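首页 专栏 器物 访谈 关于我们 搜索

杯子放哪儿,是件大事

阅读时间:9分钟

下午四点,Bemamgate三楼的茶水间。Estela Mansilla迟到了一会儿,手里夹着一摞托盘,边走边道歉,说二楼洗碗机又报警,滤网堵了,茶叶。永远是茶叶。

她管杯子。名片上写的是“公共器物管理”,她自己嫌长,跟人介绍就说管杯子的。Bemamgate是一栋老厂房改的共用工作楼,木工、做灯的、做模型的、写软件的都在里头,各层有茶水间,各家有工作台。杯子是全楼公用的,一共500只,颜色好几种,由她那家小公司Grollent供应、清洗、补货。八月是淡季,人少,她终于肯坐下来聊。

坐下第一件事,把我的杯子挪进托盘里。

“习惯了,”她说,“你别介意。桌上没托盘我难受。”

先问她怎么入的行。她说不算入行,是掉进来的。早年在一家餐厅管仓库,盘子、刀叉、桌布,什么都过手。后来餐厅关了,库存没人要,她低价收了一批杯子,本来想转卖,结果Bemamgate当时的楼管Colton Fehr问她能不能租。她不知道杯子还能租。回去算了一晚上,第二天说能。

“其实我算错了,”她笑,“没算洗的水钱。第一年白干。”

那批杯子现在一只都不剩。白的,厚,把手粗。她说白杯子放在共用空间里是最差的选择,因为谁都不认得自己那只。倒一杯水,放下,接个电话,回来三只白杯子并排,全不敢喝,于是再拿一只新的。一天下来水池堆满,柜子空了。

换成有颜色的,是第二年的事。一开始有人反对,说像幼儿园。Estela没争,先在一层楼试,浅绿、蓝、橙、灰,混着放。试了一个月,那一层洗杯子的数量明显下去了。她没有什么理论,就说人记颜色比记位置容易。“我的是绿的。记这个不费劲。”

后来全楼都换了。现在一个月要洗4,000只次,她说听着吓人,分到每层每天也就那样,两台机器轮着转,够用。

我问她最花时间的是不是洗。不是。是收。

“洗是机器的事。收是走路的事。你得一张桌子一张桌子看过去,哪只是喝完的,哪只人家还要。这个没有规矩的话,根本收不了。”

规矩就是托盘。放在托盘里,代表还在用,或者等着用;放在托盘外面,代表可以收走。就这么一条。写在每层柜门里侧,Liette Lavoie手写的字。Liette是Grollent的另一半,两个人的公司,她负责采购和所有需要写字的事情,因为Estela的字没人看得懂。

Liette中途也过来坐了一会儿,站着喝完一杯咖啡,算是坐。她说这条规矩最初是反过来的:放进托盘代表可以收。听起来更合理对吧,餐厅食堂都是这样,托盘等于回收。试了没几天就乱套了。大家嫌托盘远,喝完就搁手边,收杯子的人看见桌面上的杯子又不敢动。反过来以后,懒人的杯子正好是该收的杯子。

“顺着懒来,”Liette说,“别跟懒作对。”说完就走了,楼下有货到。
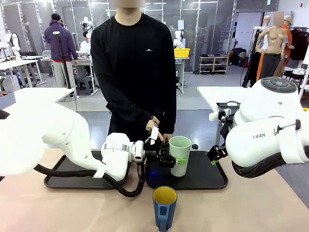 托盘选黑色,Estela说这个吵过很久。Liette想要浅色木头的,好看,跟桌子搭;Estela要黑的、长方的、带一点边,摆上去一眼就分得清哪里是托盘哪里是桌面。楼里很多工作台都是浅米色台面,浅托盘放上去等于没放。她让我看照片:两只黑托盘,浅绿的杯子立在右边那只里面,那就是不收;前面那只蓝的,内里是黄色,直接搁在台面上,按规矩路过就拿走了。“你看,不用问人,”她说,“一个在里面,一个在外面。看一眼就走。”至于绿杯子旁边那个黑色的小东西,盖子还是小瓶子,她眯着眼看半天没看出来。黑的放黑托盘上,她承认这是黑托盘的毛病。小零件掉进去就跟隐身了一样。

这个毛病被投诉过。三楼做模型的Kyung-hwa Moon,有一回找一颗黑色旋钮,找了整个下午,最后就在托盘角上。之后她给自己那张台子的托盘垫了一张白纸。Estela知道,没说什么,只是每次收的时候顺手换一张新的。

Kyung-hwa我也问了两句,在走廊上,她赶着去拿快递。她说杯子的规矩她喜欢,但是托盘太容易变成杂物盘。笔、胶带、耳机,什么都往里扔,扔到最后杯子放不下,只好放外面,然后就被收走了,茶还是满的。“我丢过好几杯刚泡的茶。”说的时候倒是不生气。

我把这话转给Estela。她叹气。

“满的我们不收的。写了的。”停一下。“可能有时候手快。”

关于手快,她讲得比较多。收杯子的活,旺季请两个短工,新来的人通常有两种毛病。一种太慢,每只都拿起来看看里面还有没有,拿起来再放下去,放的位置又变了,人家回来觉得杯子被动过,不喝了,白白多洗一只。另一种太快,两只手各抓几只,杯口朝里一捏,手指全伸进去了。她最恨这个。她教的拿法是从侧面,握在杯身中间偏下,别碰杯口,一手一只,或者直接连托盘端走。

“高的直筒杯好拿,从旁边一夹就稳了。杯口稍微往外开一点也没关系,反倒防滑,往下滑到口那儿就卡住了。最怕上宽下窄那种,像个漏斗,越拿越往下掉。”

她说着拿起我的杯子示范,还真有水。洒了一点,在托盘里。她很满意,“看,在托盘里。”

采购的事本来该问Liette,人走了,只好问Estela。她说选杯子她们有几条土办法。放桌上,用手背推一下杯子上半截,看倒不倒。放托盘里端着上一层楼梯,听响不响。响得厉害的不要,一整天叮叮当当,写软件那层会发疯。再就是看里面的颜色。内外两个颜色的杯子贵一点,但她坚持要留一部分。

为什么?

“远远看过去,里面亮的杯子,空不空很清楚。黄的最好认,咖啡倒进去颜色差那么多。深色内壁就不行,黑咖啡在深杯子里,你得走到跟前低头看。”

她承认黄的也最容易显脏。茶渍,一圈一圈的。每隔一阵要泡一次小苏打,泡过夜,早上用软布擦。不用钢丝球,用过,毁了一批,内壁全是细划痕,以后茶渍进去就再也出不来了。那批后来拿去给木工那边装胶水和刷子,现在还在,过得挺好。

破损率呢?她翻手机,翻了半天没翻到表。说去年补货将近600块钱一个季度,大头不是摔的,是不见的。杯子会走路,走到车里,走到家里,走到天台。天台那盆薄荷底下压着一只橙的,她知道,不去拿,拿了花盆要歪。

她有一个名单,谁家欠杯子,不公开。我说能看吗,她说不能,然后自己报了一个:Tavion Greenberg,做灯的,工作台抽屉里拉开全是杯子,里面分门别类放螺丝。她去收,人家说都在用啊。也确实都在用。最后达成协议,她拿一批旧的有缺口的跟他换。

“所以他那个抽屉现在全是次品杯子,他还嫌颜色不齐,想要凑成渐变的。”

讲到台面。Estela对工作台的意见比对杯子还多。她觉得大部分人的台子乱不是东西多,是没有给会湿的东西留一块地。杯子一来,就随便找个缝插进去,旁边是图纸、是电线、是键盘。她给每张新租出去的台子配2只托盘,一只给杯子,一只随便你。两只一样大,并排放,中间别留缝,留缝就有人往缝里塞东西。

随便那只最后多半放什么?

“手机。钥匙。橘子。”

那为什么不配一只大的?试过,她说。大的一只放上去,占了半张桌子,人一忙就把它当垫板用,在上面切东西。两只小的好处是可以单独拿走一只。要地方的时候,把随便那只撤掉,杯子那只不动。位置不变最要紧。你伸手过去,不用看,杯子就在那里。

她自己家里也这样?

“家里没有托盘。”理直气壮。“家里就我一个人,我的杯子放哪儿都是我的。”

还聊了些零碎的,记在这里,顺序乱了:

洗好的杯子要口朝上晾还是口朝下晾,两个人的公司至今没有统一。Liette朝下,怕灰。Estela朝上,怕闷。所以二楼柜子里朝下,三楼柜子里朝上,看哪天谁排班。

杯子不要叠超过三层。直筒的也不行。叠着叠着里面那只就吸住了,拔不出来,得用冰水跟热水。

新杯子上柜之前要空洗一遍,她会把每个颜色分开洗,说不清为什么,可能就是喜欢看一整架都是绿的从机器里出来,冒着气。

标签不贴。以前贴过名字,贴纸洗两回就卷边,胶留在杯身上,黑乎乎一条。

快五点的时候有人进来倒水,看了我们一眼,从柜子里拿了一只灰的,想了想,又放回去换了一只蓝的。Estela等人走了才说,灰的最没人拿,下次补货打算少进。她想试一种砖红色,供货的地方叫Ivach,样品已经在路上了,寄了三个礼拜还没到。

我问她会不会有一天不想管杯子了。她想了挺久。说想过去管椅子,椅子不用洗。后来看了一下楼里的椅子,算了。

她起身,把我那只杯子从托盘里拿出来,放到外面的台面上,看着我。我说喝完了。她才端走。

(文字由录音整理,有删减。托盘规矩的原文贴在各层柜门里侧,想抄的可以再茶水间拍照。)

上一篇 下一篇

联系编辑部 | 投稿 | 版权所有,转载请先来信 | 返回顶部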